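Bravach clothing library to open second branch in September
5 Jul 2018

The Bravach Clothing Library will open a second branch in September, taking over the former shoe store on Arinen Street, its board confirmed this week.

The library lends out formal wear, winter coats and work clothes to anyone who lives in the town or in neighboring Sorkari. Members pay a yearly fee of 20 dollars and may keep up to seven items at a time. There is no charge for school students or for people who are looking for work.

Widad Sabbagh, who runs the library, said the present space on Cárdenas Avenue had become too small for the stock.

"We have had to turn away donations since the spring," she said. "People bring in good suits and we have no rail to hang them on, so they take them home again. That bothers me more than anything else about the job."

The new branch will carry mainly adult clothing. Children's wear, school uniforms and shoes will stay at Cárdenas Avenue, where the changing area is easier to reach with a stroller. Items borrowed at one branch can be returned at the other.

The Arinen Street store has been vacant for more than a year. It has a large front room, two fitting rooms and a back room with a sink, which will be used for mending and steaming. The lease runs for 10 years, with rent held at the same level for the first half of that period.

Mounir Soliman, a tailor who retired from his own shop in Sorkari last winter, will lead the mending side. He plans to hold an open repair evening twice a month, when members can bring in their own clothes as well as borrowed ones.

"Most of what comes back needs very little," Soliman said. "A button, a hem, a zipper that sticks. Lining is the slow part – if the lining has gone in a coat, that is an afternoon."

He said he would also like to teach short courses in hand sewing, but no dates have been set.

The library's loan period will stay at three weeks for everyday clothing. Formal wear goes out for 10 days, and borrowers are asked to reserve it ahead of time in wedding and graduation season. Late returns cost 50 cents a day for each item, the same as now. Members do not need to wash clothes before returning them, although the library asks that pockets be emptied and stains pointed out at the desk.

Some residents of Arinen Street had raised concerns about parking. The town has agreed to mark two short-stay spaces outside the building, and deliveries will use the alley at the rear. Sabbagh said donors with more than one or two bags should call first so that someone can meet them at the back door.

Opening hours at the new branch will be shorter to begin with. It will open in the afternoons only, with one late evening a week, and the hours will be looked at again after the holidays. Cárdenas Avenue keeps its present hours.

Donations of adult clothing will be accepted again from the middle of August. The library is especially short of men's jackets in larger sizes, maternity wear and plain black pants. It cannot take underwear, swimwear or anything with fur.

Membership forms are available at the Cárdenas Avenue desk and at Sorkari town hall. Current members do not need to sign up again – their cards will work at both branches.

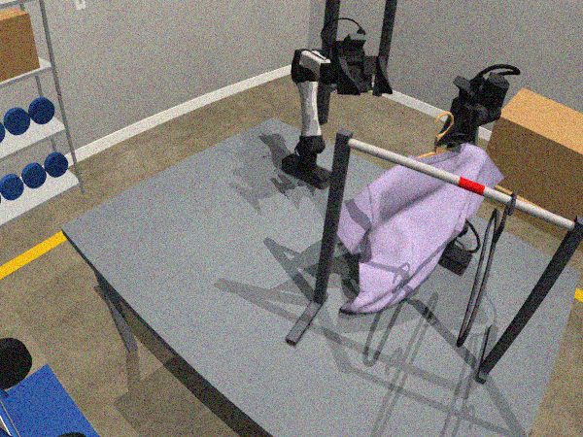 A lavender garment on a light wooden hanger.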